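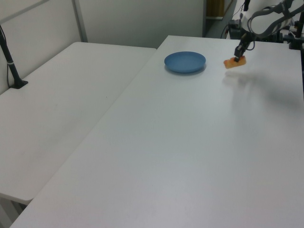
White table marks and orange food, how do I stop it?

Posted by Mei Alcantara in Kitchen & Dining
366 views

Hi all, hoping someone has been through this. We've got two white tables that we push together when there's a crowd in, and the bigger one has a matt top that I loved in the shop and now have mixed feelings about. Anything orange seems to leave a ghost on it. Turmeric is the worst, then tomato, then whatever they put in the crumb on those fried things from the freezer section. My lot will NOT use a plate. There can be a perfectly good blue plate a few inches away and the food still goes straight down on the table, and then it sits there while they wander off and do something else.

I've tried washing up liquid and warm water, which gets the grease off but leaves a yellowy patch. I've tried one of those white foam eraser blocks and it did shift the colour, but I think it left a shiny spot where I'd rubbed, and now I can see that spot every time the sun comes in. I don't know what the top is made of, there's no label underneath and I've lost the paperwork.

Also, crumbs down the join! The second table is a folding one and it sits a touch lower, so there's a gap where they don't quite meet and everything ends up in it or on the floor. Is there something I can put along there that doesn't look awful?

Thanks in advance, I have people coming in July and would like it to look half decent.

Kulap Panyasiri
Posted in reply, marked helpful by 2 members

Oh I feel this one, I cook with fresh turmeric most weeks and half my kitchen is yellow.

Put the foam block away for a start. It's a very fine abrasive, and on a matt top it polishes the bit you rub, so that's your shiny spot. You probably won't get it back to how it was, but it does get less noticeable once the rest of the table has had a bit of wear.

For the yellow, mix bicarb with a little water until it's like thick yoghurt, dab it on, leave it ten minutes and wipe it off with a soft damp cloth. Don't scrub. Try it somewhere out of sight first, seeing as you don't know what the top is. If there's still a tint left and you can get the table into the sun (or near a big window) for an afternoon, do that! Turmeric fades in daylight, I've had it go completely from a chopping board that way. Tomato is more stubborn and I usually need two goes at it.

As for the gap, I use a long cotton runner over the join and chuck it in the wash afterwards. If the height difference bothers you, fold a tea towel lengthways and lay it on the lower table underneath the runner. Looks fine with plates on top.

clisotton_mum

just get a wipe clean tablecloth, ours is from the market and its had everything on it. Cut it big enough to go over both tables and no more gap. It does smell a bit plasticky the first week so hang it outside

Mei Alcantara

Thank you both! Did the bicarb on the small patch by the corner and it's a lot paler, so I'll do the big one tomorrow morning and leave the blinds up. Kulap, how wide is your runner? Mine are all quite skinny.

Kulap Panyasiri

Wide enough to hang over the join by a hand's width on each side. I made it out of an old curtain, so no pattern I'm afraid, but it's only two long hems.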